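Split decisions and the long drive home

29 August 2021

I have been a boxing fan long enough to have owned a fight on VHS, and I would like to file a complaint about judges. I know. Get in line.

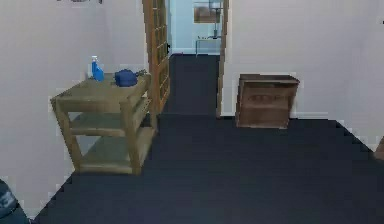
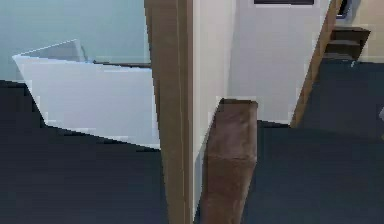
Hallway with a side table, a door and a crate

I went to the show at the Troken Hall expecting a decent night out and a bad hot dog, and I got both. The main event was Balunetti against Le Goff over eight rounds, and if you follow the small-hall scene at all you already know what happened, because people have been shouting about it in parking lots ever since.

Let me tell you what I saw from row K. Balunetti won the first two rounds with his jab and his feet. Le Goff took the third when he finally worked out that the body doesn't move as much as the head. The fourth was close. Then Le Goff walked him down for three rounds straight, and by the seventh Balunetti was holding on like a man in the back of a moving pickup. He nicked the last, maybe, on the strength of one good right hand and a lot of optimism. I had it five rounds to three for Le Goff. My brother-in-law, who was mostly looking for his jacket, had it six to two.

The judges gave it to Balunetti on a split decision. One of them had him winning seven rounds out of eight. Seven! I would love to sit next to that judge at a movie and hear what he thinks the plot was.

I should say that Balunetti is a nice kid. He trains hard, he sells his own tickets, and he looked as surprised as the rest of us when his arm went up. None of this is on him. He also happened to be the one who sold 288 tickets, while Le Goff came in from out of town with his coach and a cooler. I'm sure that had no bearing on anything.

What bothers me is how fast we all shrug it off. Somebody behind me said, "Well, you gotta knock him out on the road," in the tone people use about the weather. Why? We have a scoring system. It's a perfectly good one. You watch three minutes, you decide who did better, you write down a ten and a nine. I have seen ten-year-olds do it on the back of a program, and they were closer than the guy with the lanyard.

Monique Barbier and I argued about it the whole drive home, all 60 miles. Monique boxed as an amateur and has opinions about people like me who never did. Her view is that a judge sits low, at one spot on the apron, and half the time he's staring at the referee's rear end. From there, she says, a punch that lands on the far side might as well be happening in another county. Crowd noise does the rest. A hometown fighter hits a glove, the hall goes up, and it looks like something.

Fine. I'll grant her that. So give them monitors. Put a screen at each seat and let them see the other angle. She says the money isn't there for that on small shows. I say the money was there for a smoke machine that set the front two rows coughing through the entire ring walk of a four-round undercard fight.

The other thing I'd like is for the cards to be posted, round by round, that same night. Tape them to the door by the concession stand. At the moment you get three totals read out by a man in a shiny vest and then everyone goes home and invents the rest. If a judge gave Balunetti the sixth, I want to see it in ink with his name under it. He might have a reason. I'd enjoy reading it.

Monique thinks posting them at the venue would get somebody punched. I pointed out that this is, after all, a boxing show.

I did go back and watch the stream when I got in. It's on the promoter's page, 3679 views last I looked, with most of the comments unprintable. On second viewing I gave Balunetti the fourth, which I'd scored even in my head and then handed to Le Goff out of general irritation. So I now have it four rounds each, and I'm not happy about that at all. Monique has been informed and was unbearable.

I still can't find seven, though. I watched the fifth twice with the sound off and Balunetti lands, by my reckoning, almost nothing that wasn't a shoulder.

They're talking about a rematch in May, possibly over ten rounds and possibly in Le Goff's hometown, where I assume he will be given the decision sometime during the anthem. I've already asked for two tickets. Monique is driving this time, so she gets to pick the radio and I have to bring the sandwiches.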